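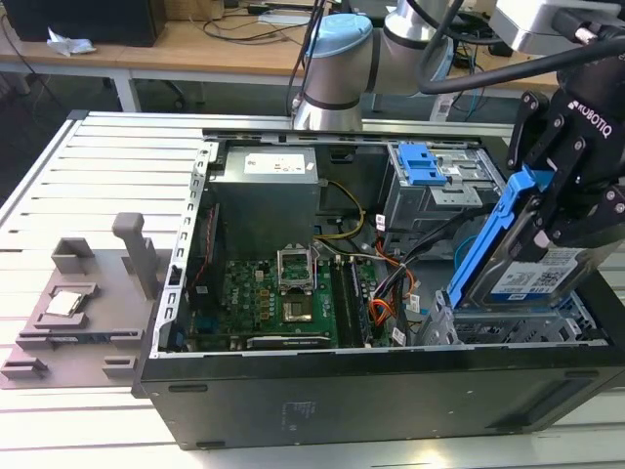
According to Flor Quispe, the worst part of the old job was never the thinking, it was the wrists. She told me this before I'd even got my visitor badge clipped on, and said that after 22 desktops in one shift she couldn't open a jar at home!

So that was my welcome to Yupanqui, where old office computers get stripped and put back together for resale. I'd been promising myself this visit since August. The arm on the drive bench is called Wusus (no idea, I asked, they just like it) and I could have watched it all afternoon.

We use your email only to send the newsletter. Accept | Manage preferences

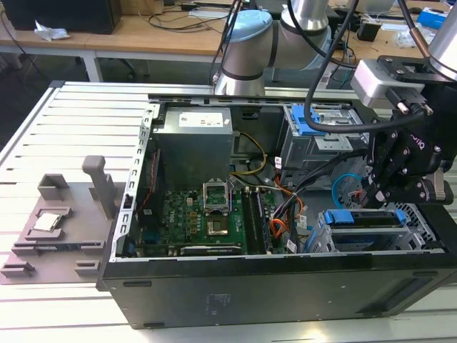
Wusus at the drive bays, November 11, 2018.

What surprised me was how much the people still do. Flor used to pull drives all day. Now she looks after 3 benches, decides which machines are worth saving, and fixes the plan when a case has an odd latch or a cable in the way. She likes it better, mostly. Segundo Rivadeneyra isn't so sure – he misses working with his hands and says the bench talk has dried up a bit, with everybody looking at their own screen. He also had to take a course on the new system, 110 pages of handbook, and he's still cross about it.

They both get the same pay as before, and Flor thinks that should change now that the job is harder. I kind of agree with her. Then we had coffee and very good cake, and I missed my bus.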